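How to open a stuck jar lid without buying a gadget

The Gulter kitchen catalogue lists 91 products for opening jars. I have tried more of them than I'd like to admit and kept one, a flat rubber disc. Before you spend anything, work through the steps below in order.

1. Dry the lid and your hands. Most slipping comes from a film of oil or washing-up water.
2. Wrap a wide rubber band round the rim and twist. A tea towel is often suggested, but it slides on smooth metal.
3. Run the lid under the hot tap for 2 minutes, keeping the glass out of the stream if you can. Dry it and try again.
4. Slip the tip of a teaspoon under the rim and lever gently until you hear a pop.

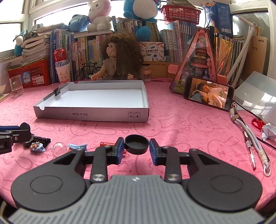
Does tapping the lid on the worktop help?
Sometimes, if dried jam or honey has glued the thread. On a new vacuum-sealed jar I doubt it does much, and a hard knock can chip the glass.

I'm also wary of the claim, repeated on every tips site, that hitting the base with your palm works every time. My own rate with Lurkport pickles was poor, and my wrist hurt.

Small cosmetic jars are different. Skip the hot water, as it may spoil the cream, and use the rubber band alone. Wipe the thread before you close it again.

If the glass is cracked, throw the whole thing away, contents included.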